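Was vom Nachttisch übrig bleibt

Wer eine Wohnung auflöst, fängt meist mit den großen Möbeln an. Nanna Laxdal beginnt am Bett. Seit sieben Jahren räumt sie mit ihrem Betrieb Iniden Wohnungen, und die erste Stunde gehört immer den kleinen Dingen: Uhren, Haarspangen, Knöpfen, Brillen, Briefen.

»Ein Schrank läuft nicht weg«, sagt sie. »Eine Uhr liegt schnell im falschen Karton.« Für Kleinteile nimmt sie flache Schalen, je Zimmer eine. Sortiert wird erst, wenn die Angehörigen am Tisch sitzen. Bis dahin bleibt alles beisammen, auch das, was nach Abfall aussieht.

Ada Colombo hat im Mai die Wohnung ihrer Tante räumen lassen, zwei Zimmer im vierten Stock ohne Aufzug. Der Schmuck war in einer Viertelstunde verteilt. Länger dauerte es bei den Kämmen und Spangen, die keinen Wert hatten und die trotzdem alle kannten.

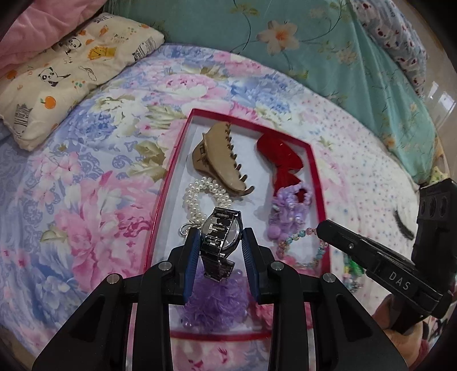

Was geschieht mit Armbanduhren, die in der Familie keiner tragen will?

Laxdal bringt sie zur Werkstatt Valentini, wo Gehäuse und Werk geprüft werden. Lohnt sich der Verkauf, geht der Erlös an die Erben. Die übrigen Uhren dienen als Ersatzteilspender.

Der Preis einer Räumung hängt von Stockwerk, Fläche und Menge ab. Für die Besichtigung berechnet Iniden 100 Euro, die bei einem Auftrag verrechnet werden. Im vergangenen Jahr waren es 114 Aufträge, die meisten in Mietwohnungen mit knapper Kündigungsfrist.

Colombo hat zwei Spangen behalten und einen Stapel Postkarten. Die Möbel gingen an den Gebrauchthandel Enudar, der sie am selben Nachmittag abholte. Das Bett blieb stehen, der Nachmieter wollte es übernehmen.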